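Open afternoon at the Ziltent lab

I went along to the Grinix open afternoon expecting shiny arms and left with a notebook full of house rules — and I loved it! Ziltent keep theirs in a ring binder, 22 pages, and new operators read the lot before they pick up a gripper. My favourite is rule 13: clear the table of anything that isn't part of the task.
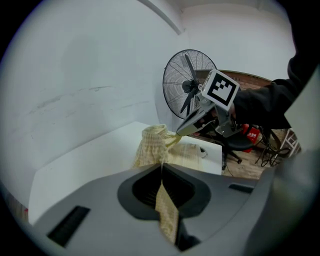

Cloth handling with hand-held grippers, yellow check on the white table.

Cloth has a whole chapter to itself. Pinch near the table, move slowly, and log a bad take as a bad take. The marker check comes before every session — clean, flat, no curled corners. I asked if I could have a copy of the binder and they said yes!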